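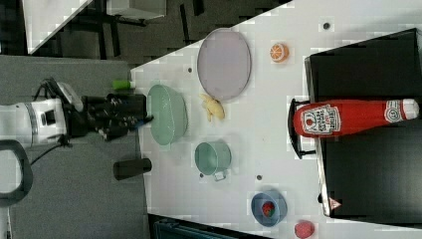

[hisus-cheese] Re: Draining times for Idevetti, and salt

From: Hortensia Saavedra
To: hisus-cheese list
Message 1359

Rodrigo Pinheiro wrote:

> I have made the Idevetti three times now from the sheet in the list
> files. The first was fine. The second and third were sour and wet in
> the middle, although the outside looked right when I unwrapped them.
> I am using whole cow's milk from the farm shop, the Teshome starter
> and the ordinary vegetarian rennet. The sheet says to drain overnight,
> but it doesn't say how long a night is. I have been going to bed at
> ten and seeing to it at seven. Should I be pressing it as well? And
> does the salt go in before or after draining? The sheet mentions it
> in both places.

Rodrigo,

The sheet is at fault on the salt. It was put together from two older recipes and both salt lines were left in. Salt it after draining. If you salt the curd while it is still very wet, a good part of the salt runs off with the whey and you can't tell how much is left in the cheese. I weigh the drained curd and use 2 per cent of that weight in fine salt, worked in with a fork.

Nine hours is too short for a cheese that size. I give mine 16, in a room at 17 degrees. If your kitchen is warmer than that in August the curd will carry on souring while it drains, so start it somewhere cool or finish it in the fridge. The fridge slows the whey down a good deal, so expect to wait longer.

I wouldn't press it. Idevetti is meant to be a soft cheese and pressing closes the outside first, which traps the whey you are trying to get rid of. Turning it does more good. I turn mine once after the first four hours, when it will just about hold together, and again before I go to bed. Change the cloth at the first turn. A cloth that has had curd sitting in it for hours gets clogged and very little will pass through it after that.

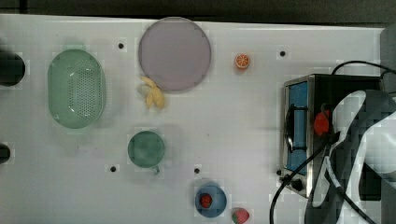 Draining also depends on how the curd is spread. A deep ball hung from a tap drains fast at the bottom and hardly at all in the centre, and I suspect that is where your wet middle came from. I gave up hanging mine and now spread the curd no deeper than my thumb is long. With something like the mint-green oval colander, where there is a panel of small holes near the middle, I would heap the curd a little less at the two ends and draw it in towards the holes when turning. Stand it over a bowl deep enough that the whey never comes up to the base. Empty the bowl before bed even if it looks all right.

On the starter, I have used the Teshome one and it is on the lively side. Try a little less of it before you change anything else. I cut mine by a quarter and the set took longer but was firmer. Cut the curd once it breaks cleanly over a knife, then leave it alone for ten minutes before ladling. If you stir it at that stage you get a fine mush that blocks the cloth.

Does the farm shop milk say whether it is homogenised? If it is, that would give you a weaker curd, and a few drops of calcium chloride in cold water would help. Rarnura sell it in small bottles, or they did last time I ordered.

I will correct the salt line in the sheet and put the new copy in the list files. If anyone makes this with goat's milk, please send me your draining times, as I only have figures for cow's.

Hortensia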